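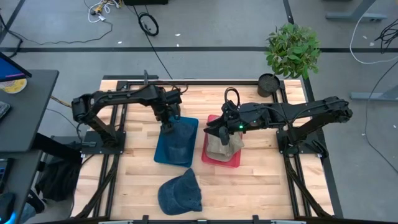
Cap sorting, spring progress report
4/14/25

Thank you again for seeing us through the winter. I promised a proper update once the sorting side of the cap program had settled down, and I'm happy to say it mostly has, so please bear with me while I go through it.

Since our last report we have taken in 1,233 caps, most of them through the Avis collection points and the rest from the Juvex stores. Of these, 164 were too worn to pass on and went to fabric recycling. That is fewer than we had feared when we wrote the budget – you may remember the long discussion we had on that very line!

Sorting is done by color and fabric. We use a blue tray and a red tray on the butcher-block table, and caps waiting their turn stay on the wood near the front. It took us a while to agree on what to do with two-tone caps, beige with gray being the usual headache, and for now they go to the red tray. The denim ones go to the blue.

Shipping has been slower. The first 40 boxes reached Assunção in good shape, but 2 more are still held up over paperwork, and Gikik has kindly offered to store the next batch until that clears.

Spending is within the plan, apart from cartons, which went up in price. We would like to move a little money over from printing to cover them, if you have no objection – a short note back is plenty. Our next report will come in June, with the full figures for the Juvex stores.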